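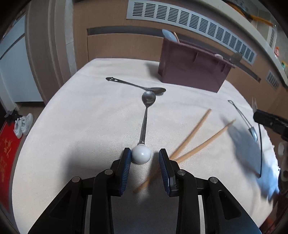
What is friction?

Last updated: Oct 5, 2026
Reading time: 2 minutes

Push a book across a table and let go. It slides a little way and stops. The force that slows it down is called friction.

Friction happens when two surfaces touch and one moves, or tries to move, over the other. Even a surface that feels smooth has tiny bumps on it, far too small to see. When two surfaces are pressed together, the bumps catch and the surfaces can stick to each other slightly.

Rough surfaces often make more friction than smooth ones. It is easier to slide along an icy path than a gravel one. Weight matters too. A full box is harder to drag over a carpet than the same box when it is empty.
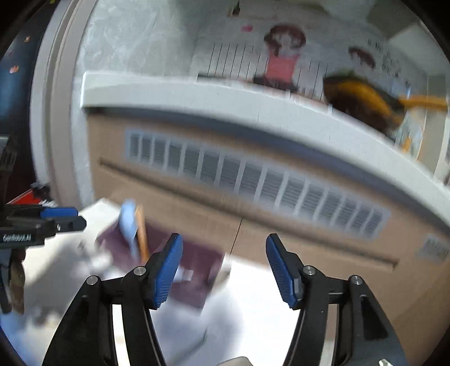

Grip is another word for friction doing something useful. Your shoes grip the pavement and your hand grips a cup. Many things made for gripping have a pattern on the part that touches. Bicycle handlebars often have bumps, and trainers have grooves underneath. The blue pads in the photo are covered in fine ridges. Soft materials such as rubber usually grip well as they can squash into the small bumps on whatever they touch.

Sometimes we want less friction. Oil on a bicycle chain lets the metal parts slide past each other more easily. Water on a tiled floor does the same for your feet, so walk slowly at the swimming pool.

Friction also makes heat. Rub your hands together quickly and you will feel them get warm.

Try it yourself

Rest a wooden ruler on 3 books to make a ramp. Put a coin at the top, then a rubber. Which one slides? Add another book and try again.

Written by Elfriede Janssen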